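In Praise of the Dish Rack

I own a dishwasher. I should say that up front, because every time I bring up my dish rack at a party (yes, I'm that guest) somebody asks me whether I know that machines exist. I do! Mine is full of pint glasses and I run it maybe twice a week. Everything else gets washed by hand and stood up to dry, and I've come to love that part of the evening more than I can defend.

It started in October, when I moved into the top half of a house on Dolan Street with 47 boxes and no idea which one had the plates in it. My friend Yen-ting Chu came over with takeout and a wire rack she'd outgrown, and for the first week that rack was my cabinet, my drawer and my entire kitchen system. Two plates, one fork each, rinse, repeat. By the time I found the box with the real dishes, I didn't want them.

So I went shopping for plates instead, which is how I ended up in Luvcombe, a little housewares shop that stocks exactly my weakness: plain round plates in ice cream colors. Gráinne Keogh has run the place for years and has opinions about drying. Plates should stand, she told me, before I'd even picked one up. Lay them flat and you trap the water, and then you're chasing it with a towel. She also thinks people buy racks for the dinner party they throw once a year, when they should be buying for Tuesday lunch. I've repeated that to everyone I know.

I went with black wire in the end, over a black tray. I'd worried it would look heavy, but against white tile it's more like a line drawing, and the colored plates do all the work.
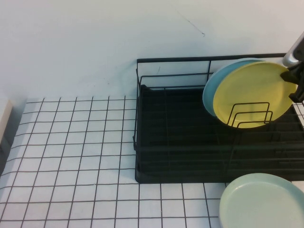
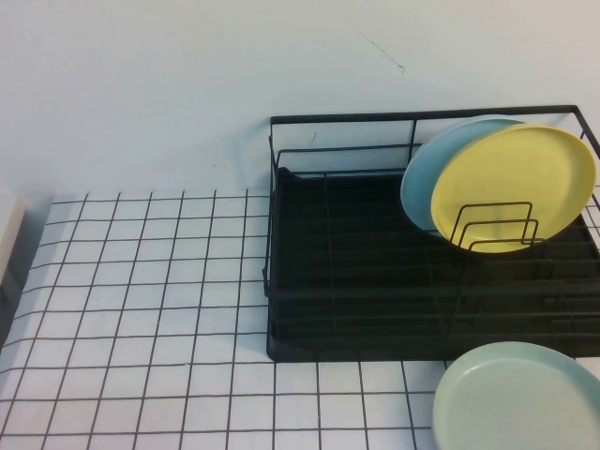
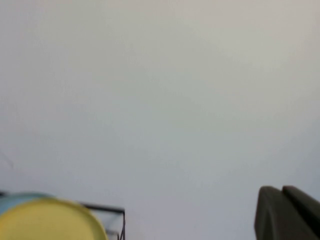

Pastels on black wire: light blue and yellow, with mint green joining them in the first two pictures.

Now, the tray. If you take one thing from me, let it be this: pull the tray out and wash it! I ignored my first one for longer than I'm going to put in print, and the smell was something between a pond and a gym bag. These days it gets hot water and dish soap on Saturday mornings, plus a splash of white vinegar when the chalky stuff builds up, and then I dry it properly before it goes back.

Spacing matters too. I used to cram a plate into every slot, and the ones in the middle would still be damp at breakfast. Skip a slot if you've got the room. Bowls go at the end, tipped well forward, and knives go anywhere your hand won't find them first.

Yen-ting has a dishwasher drawer now, a very fancy one, and she's happy. She did ask for her old rack back last week, though. Something about wine glasses.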